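Checking Viewpoints Before Replaying Simulated Household Tasks

Part 4 of the Brultatora replay guide

Last updated 11/11/2023

This page explains how to review the camera views of a simulated mobile manipulator before its recorded runs are replayed for training. It is intended for students and staff who have already installed Brultatora and can load a home layout. Readers who have not done so should complete Part 3 first.

Our group adopted the procedure in September, after a comparison of two policies gave results we could not reproduce. The Gitilgate task set held 368 recorded runs at that time. In 27 of them, a wrist view had been saved under the name of a body view. The policy trained on the uncorrected files learned to drive through doorways but was slow to reach, and the fault was first put down to the learning rate.

Before you begin

You will need the run file, the layout file and the Umon viewer. Close any other viewer window, as Umon writes its settings to a shared folder. Work on a copy of the run file.

Step 1. Load the run and pause it

Open the run in Umon and pause playback at step 151. In our task set the robot has left its starting pose by then. A shorter run may be paused at any step after the first movement command.

Step 2. Save one still per view

Choose Export, then Stills, and save each view at full size. Do not correct the tilt. The policy receives the views as they are rendered, and a leveled copy will hide errors in the mounting angle.

Step 3. Compare the stills

Place the stills side by side. In a wrist view, look for the fingers of that gripper near the bottom edge. In a body view, look for the chassis at the bottom center and for parts of both arms on either side of it.

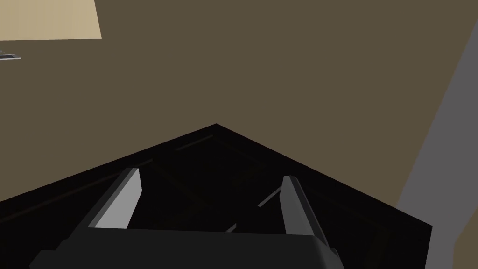
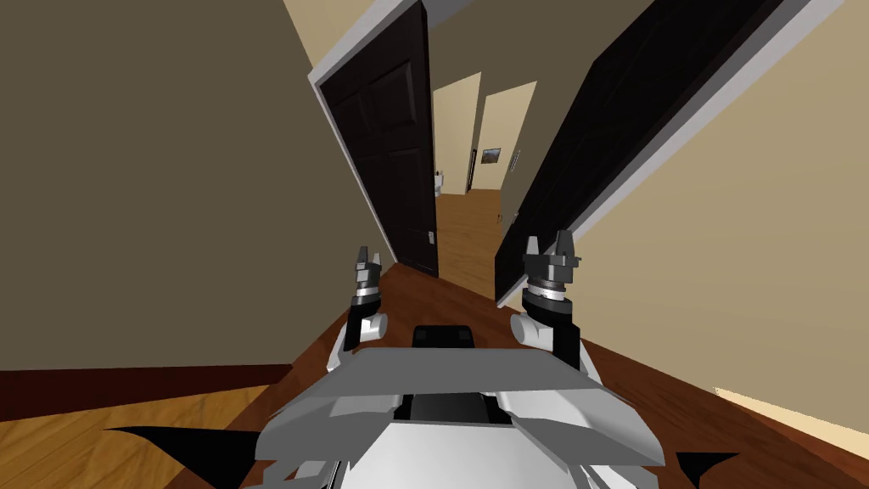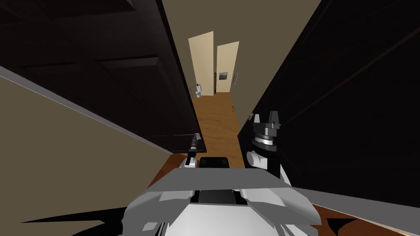 Figure 2. Simulated views used for the check. First: gripper view, with open fingers at a dark container. Second and third: views over the chassis toward a hallway.

Two views over the chassis can look much alike. Compare the height of the grippers and the doors at the far end of the hallway before deciding which name belongs to which file.

Step 4. Correct the names

If a view has the wrong name, edit the camera table in the run file and save. Do not rename the stills alone - the loader reads only the table. Reload the run and repeat Step 2.

Step 5. Record the result

Enter the run number, the step used and any change made in the review sheet. A run with a corrected table must be checked by a second person before it is returned to the training folder.

Effect on training

After the tables were corrected, we trained the Halilović baseline again with 3 random seeds and no other changes. All of the new policies began their reach sooner than the earlier one. We have not tested the procedure on layouts outside Gitilgate, and runs with moving doors are still under review.

Continue to Part 5: Trimming Idle Steps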